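Wirham Home & Garden Forum
Tables and Finishes: Clearing the wooden table

plankandpeg
November 10, 2024
I finally oiled my plank table in March (Plumonwood, 2 coats) and I do love it, but little things keep migrating onto it and I never know what to put away first! Do you all sort as you go?
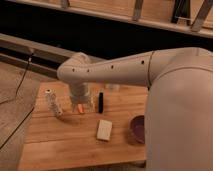
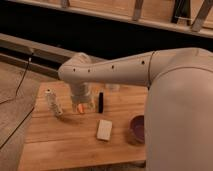 Same honey-colored wood all through these.

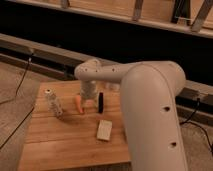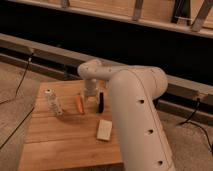
I'm leaning toward one shallow tray at the back, though my sister swears by a drawer.

mossy1842
Oh, a drawer, please! Trays just fill up, bless them. I had a lovely Petkov one and couldn't find my own keys in it.

plankandpeg
Ha, but I'd never open the drawer again, I know myself.

hazelbench
Gently disagree with mossy, a tray is fine if you empty it on washing day. Do wipe along the seams before you oil again though, crumbs love to settle in there.

mossy1842
Well, we'll agree on the crumbs :)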